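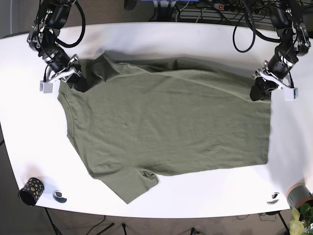 Figure 3. The flattening stage on a short-sleeved t-shirt, with both grippers on the top corners. Photo: Wulan Lumenta / Clollwood Garment Handling Project

Print this page | E-mail this article
By Sekar Kusuma, Danang Wijaya and Melur Manurung
Posted Saturday
14 comments | 37 shares

4.2 Flattening before folding

We came to the flattening stage rather slowly, and it may help the reader to know how we got there. In our first round of work the folding policy was asked to do everything by itself: find the shirt, pull it open, square it up and fold it. It managed the folding quite nicely when the shirt was already lying well, and it struggled a good deal when it wasn't. Sutrisno Sutanto, who was going through the recordings with us in May, pointed out that nearly all of the trouble came in the first part of each episode, and suggested that we give that part a policy of its own. We are very grateful to him, as the rest of this section grew out of that remark.

The method we settled on has 2 policies that take turns. The first, which we call the spreader, works only on the cloth as it finds it. It looks for a pair of corners, closes a gripper on each, and then draws the fabric outward and toward the arms until the edge between the two corners is taut. The second is the folder, which is left as it was in Section 3. A small classifier looks at the overhead view after each pull and decides whether to hand over to the folder or to let the spreader have another go.

Figure 3 shows the spreader with a corner in each gripper. The shirt lies sideways to the arms, so the pair of corners it has taken doesn't match the pair a person standing at the table might reach for, and we were happy to leave it that way. Early on we tried turning every garment to a standard direction first – collar to the left, hem to the right – and it cost us time without making the later folds any neater. The fold near the upper left and the long crease running from it are typical of what the classifier has to judge. Creases of this sort matter very little to the folder, but an overlap of two layers matters a great deal, as the gripper may pick up both layers when it was meant to pick up one.

Training data came from people driving the arms by hand. We collected 3485 episodes in all, and of these 1175 were given over to the spreader alone. The operators were asked to start from a garment dropped on the table from a comfortable height, and to stop as soon as they would be willing to fold it themselves. We didn't define "flat" any more closely than that. We did worry about this choice, and Melur Manurung went back through a share of the episodes to see whether the operators agreed with one another. They did, for the most part, though one or two were fussier than the rest about sleeves, and we kept their episodes in.

For the evaluation we ran 208 trials on garments that had been kept out of training, with a fresh drop each time. With the spreader in place the folder began from a better position far more often, and the neatness scores given by our two judges rose along with it. Sleeves remain the weak spot. Once the corners are taut the body of the shirt tends to come along by itself, while a sleeve on the far side from the arms has nothing pulling on it, and a small turn near the cuff can stay exactly where it fell. Adding a gentle smoothing stroke helped on heavier knits – less so on light ones, where the fingers sometimes dragged the cloth and made a new wrinkle beside the old one.

We should also mention the comparison with the Yeoh baseline, which uses a single large fling in place of several small pulls. On a roomy table the fling is quicker, and we'd gladly have used it. Ours is a modest size, and a garment thrown open tended to finish with part of it hanging over the side, after which neither gripper could get hold of it properly. The small pulls take longer, but they keep the cloth within reach, and the classifier gets a fresh look after every one of them. Timings for both methods, broken down by garment, are set out in the next section.

Print this page | E-mail this article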